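Dikis Bedroom Set: folding outerwear on a bed

Version 2, March 18, 2021
Maintained by Florian Eder

Contents

Dikis covers one household job, folding jackets and coats on a bed. It holds 642 clips from furnished bedrooms, grouped by garment type. Shirts and towels are in a separate set, Groltitz.

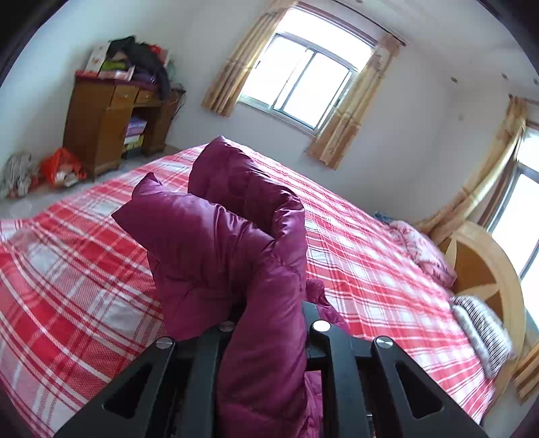 Down jackets are the hardest group in the set. They hold air, so a fold that would stay put in a cotton coat can open up again. Color also matters for anyone labeling outlines. A magenta-purple jacket over a red and white plaid sheet is still easy to separate, but dark coats on dark blankets take longer — allow extra time for those. Pillows and comforters stay on the bed and are labeled as bedding.

Garment labels

puffy: quilted or filled jackets
coat: anything below the hip
shell: thin, unlined jackets

Each garment also gets a state label, which is one of spread, lifted, folded or crumpled. Use crumpled only when neither sleeve can be traced. 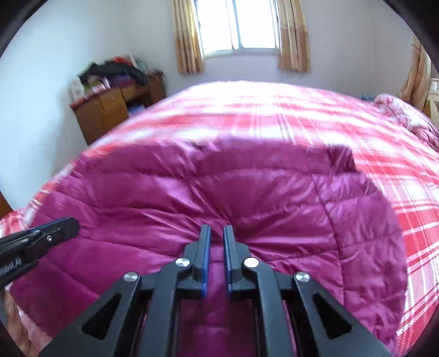
Quilted garment on the plaid sheet, label puffy.

Known issues

Over 40 clips have no state label. Sheet pattern names follow the old Manari list, so "plaid" and "check" both occur and mean the same thing.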